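Teaching page turning by remote control: arm pushes the booklet away and the page does not lift

Posted in: Robot Arms > Teaching and Demonstrations
Asked by Khaemba_bench, October 22, 2020

Hello everybody. I hope this is the correct section. Please excuse my English, it is my third language, but I try to be exact.

I am teaching an arm to turn the pages of a printed booklet. I do it by remote control: I hold a small leader arm, and the robot arm follows my hand. The software is Ilon and it records the joint positions, the opening of the gripper and the picture from the wrist camera. After this I train a policy from the recordings. I have done the same procedure with cups and with cloth, and it was working in an acceptable way. With paper it is not working.

The booklet is a product catalog, quite thick, and I put it open on gray tiles. I chose it because the pages have many photographs and tables, so the camera has something to look at.

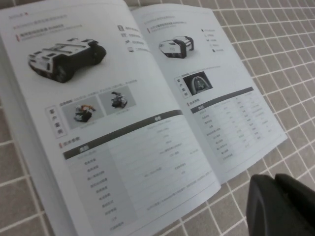 Wrist camera, booklet open on the tiles, finger near the lower corner.

My problem has two parts.

First part: when I bring the finger to the edge of the right page and I close the gripper, very often the whole booklet moves away from me. I then follow it with the arm, and the recording becomes long and full of small corrections. I suspect that the policy learns the following and does not learn the turning.

Second part: when the booklet stays in its place, I take several pages together, or I take none. With my own fingers I feel one sheet. With the leader arm I feel nothing, I only see it on the screen, and with a small delay.

I have 30 recordings and maybe half of them I would call clean. After training, the arm goes to the right place above the corner, it goes down, it closes, and it comes up without paper. It repeats this until I stop it.

What I want to know: should I record more in the same way, or is my way of showing wrong? Should I change to guiding the arm by hand, with the motors soft? I have the possibility to do both. I would prefer to keep the fingers that I have, because another task on the same arm needs them.

Thank you for your patience with a long message.

Rikness

Tape the booklet down. Back cover to the table, double-sided tape, finished. Half of your trouble is the sliding and it will be gone.

Also 30 is not much for paper. Make more.

Dennis Temba

I have worked on nearly the same task, with a manual for a washing machine, so I can tell you what helped me and what did not. I am also not a native speaker, therefore I will write slowly.

I agree with Rikness about the tape for the beginning. But please do not leave it there for all recordings, if at the end you want the arm to work with a free booklet. I made the first recordings with tape, and later I removed it and made new ones where the other gripper finger was resting on the paper near the fold. If you have only one arm, a small weight on the left page does a similar job.

About the long recordings with corrections. I would not throw all of them away. A correction is useful when it ends in a good position and the page is then turned. What is harmful is the waiting. When I was unsure, I stopped the leader arm for 2 seconds and looked at the screen, and the policy learned to stop also. It stood above the page like a person who forgot why he came into the room. I cut these pauses from the files and the behavior became better the same evening.

Now the closing without paper. I think you are closing the gripper too early and from too high, because you cannot feel the contact. Do not try to pinch the flat sheet. Show it in this order:

Put one fingertip on the page, close to the outer edge, with light pressure.
Pull toward the fold, slowly, until the paper makes a small wave.
Only then move the second finger under the wave and close.
Lift a little, and carry the edge over the fold in a wide curve.

The pulling is the part where the sheet separates from the others. If your fingers are smooth, put a thin ring of rubber on the tip. You can remove it for your other task, so you do not need to change the fingers.

Another thing is the camera. When the arm is low, the wrist camera sees only a piece of the page.
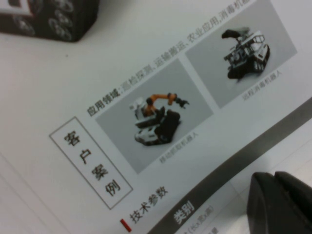 At that distance a heading, a dark table bar and a pair of photographs can look very important to the policy, and they have no connection with where the edge of the sheet is. With my manual it had learned one drawing on one page. I turned to another page and it was lost. So please record at many different openings of the booklet, and also with the booklet rotated in different directions. A second camera, fixed and looking from the side, helped me more than anything else, because the small wave in the paper is visible from the side and almost invisible from above.

About guiding by hand: I tried it in April. You do feel the paper better, this is true. But my hand was in the view of the camera in many recordings, and the weight of the arm made my movement shaky near the table. I used it only to find the correct pressure and angle. Then I went back to the remote control and imitated what I had felt. I would suggest the same to you.

If your leader arm has force feedback, switch it on, even if it is weak. Mine did not have it. I used the motor current of the gripper and let the computer make a tone when it was rising. It sounds primitive, but after one afternoon I was listening to it without thinking.

Khaemba_bench

Thank you both. I have put the tape and already it is much calmer to work. Dennis, the wave was the thing that I was missing, I was always pinching. I turned 4 pages in sequence by remote control and only one time took two sheets together. I have not trained yet. One more question, how long is one of your recordings after you cut the pauses?

Dennis Temba

One page turn for each file, and I keep it short. If I needed more than 5 attempts to make the wave, I deleted the file and started again.

Vomosico

Same problem here but with glossy paper, the rubber ring slides after some time. Clean it with alcohol between sessions. For the side camera any cheap webcam is enough, only fix it strongly to the table, mine was moving a little every day and I lost a week of recordings from it.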